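Refinishing the work table, part 3

December
Posted by Ndung'u

The top is light wood with a fine, pale grain, and that grain decides most of the method.

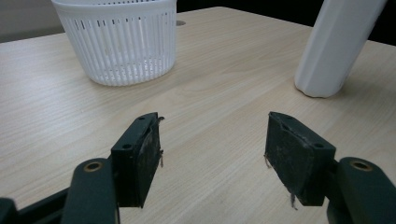 I sanded along the streaks at 120 grit, then 180, and stopped there. Going finer closed the surface too much on my test offcut and the oil sat on top in patches.

The oil is Vetska matte, bought at the Patlow yard for 49 a can. One can did two thin coats with a little left over. I wiped off the excess after 20 minutes – the label says 30, but the shed was warm.

Cure time is 57 hours before anything heavy goes back on. The vise stays on the floor until then. Edges next, with the same oil and a smaller pad.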